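**Ticket 41: Activity Room 2, tissue debris on craft tables**
Reported by: Rajkumari Kaushik, Gresholm Children's Center
Assigned to: Akash Semwal, Facilities and Supplies
Priority: Normal
Status: Closed, with one follow-up

**Initial report**

Staff in Activity Room 2 report that torn tissue is left on the white table surfaces after the afternoon craft session. The pieces are small and pale and are difficult to see against the tabletop. The evening group has twice found scraps stuck to finished work. Staff have been wiping the tables with a damp cloth as directed on the room card, and the problem has become worse since the start of June.

The reporter requests a cleaning method that can be completed in the time between sessions, and asks whether the present brand of tissue should be replaced.

**9:20 a.m., A. Semwal**

Ticket accepted. Please confirm the following:

- which tissue is in use, and whether it was changed recently
- whether the cloth is wrung out before use
- whether the tables are cleared completely before wiping

**10:05 a.m., R. Kaushik**

The tissue is Prulix white, single sheet. The room used Tyagi tissue until the end of last month, when the supply order was changed. The cloth is rinsed at the sink and wrung out by hand. The tables are not always cleared. Larger items are usually pushed to one side and the cloth is taken past them. A picture is attached.

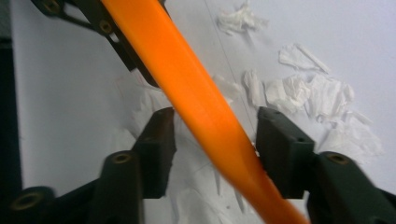 Tissue that is wiped while damp breaks down into fibers, and the fibers dry onto the surface. The room card was written for glue and paint and should not have been applied to loose paper. The attached picture also bears on the third question. The torn pieces lie mainly to one side of the long orange item, and a cloth taken past an item of that length will push scraps up against it. Items of this kind must be lifted off the table before any cleaning begins.

**Steps advised, 10:40 a.m., A. Semwal**

1. Remove all items from the table and place them in the tray. Do not slide them.
2. Gather the larger pieces by hand while they are dry.
3. Sweep the remainder toward one short end with the Umano soft brush and collect it in the dustpan.
4. Check the surface from a low angle near the window.
5. Wipe with a damp cloth only after step 4 is complete.
6. Shake out the tray over the bin before returning the items.

**4:15 p.m., R. Kaushik**

Steps followed on both tables after the afternoon session. Cleaning took 21 minutes in all. The interval between sessions is 30 minutes, so the method is workable. No scraps were found on the first table. A few remained along the edge of the second, where the brush had been used after the cloth by mistake. These were removed once the surface had dried.

**4:50 p.m., A. Semwal**

Noted. The order of steps 3 and 5 will be printed in bold on the new room card. A change of tissue is not recommended at this time. Remaining Tyagi stock may be used if staff prefer it for tearing activities.

**Resolution**

Dry method adopted for Activity Room 2. Old room card withdrawn.

**Follow-up**

Second soft brush requested for the room. Awaiting delivery. R. Kaushik to confirm receipt on this ticket.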